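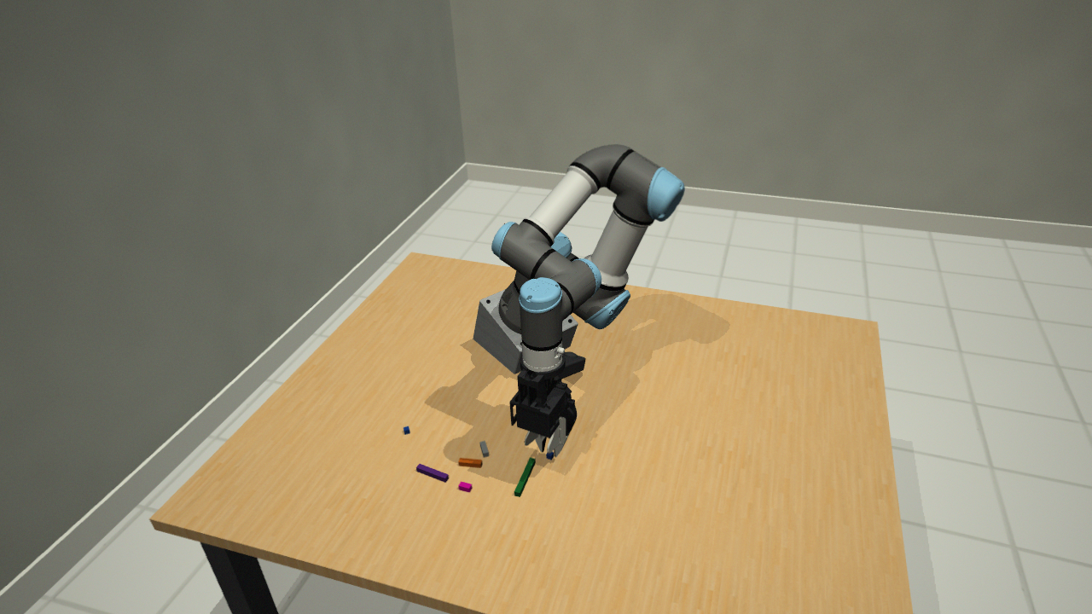
A reader of the last issue wrote in to ask why we bother training in simulation at all if the real arm is sitting in the next room, and whether anything learned there survives the move. It's a fair question, and the Bidby results from May give us part of an answer.

Bidby is our project on picking up small parts from a cluttered table. The policy is trained only in the simulator, on blocks and bars of different lengths and colors, and is then run on the real arm at Kavance with no further training. Before each simulated attempt the parts are dropped at random, and we change the lighting, the friction and the weight of each part. The new piece this spring was the Grabner schedule — it starts with parts spread well apart and moves them closer together as the policy improves.

On the real table we ran 333 attempts with the schedule and 333 without it. With the schedule, the gripper lifted the requested part in 11 more attempts out of every hundred. Most of the gain came from short parts lying next to long ones, where the older policy tended to close on both.

Two problems remain. Very small cubes are still knocked over by the fingertips, and the simulator treats contact there too kindly. Training is also slow. A full run takes almost 200 hours on the shared machine, and we have only been able to repeat it with 3 random seeds, so the size of the gain should be read with some care.

Braltora has agreed to run the same policy on its own arm over the summer — with a different gripper and a darker tabletop. The training settings and the full table of attempts are on the project page.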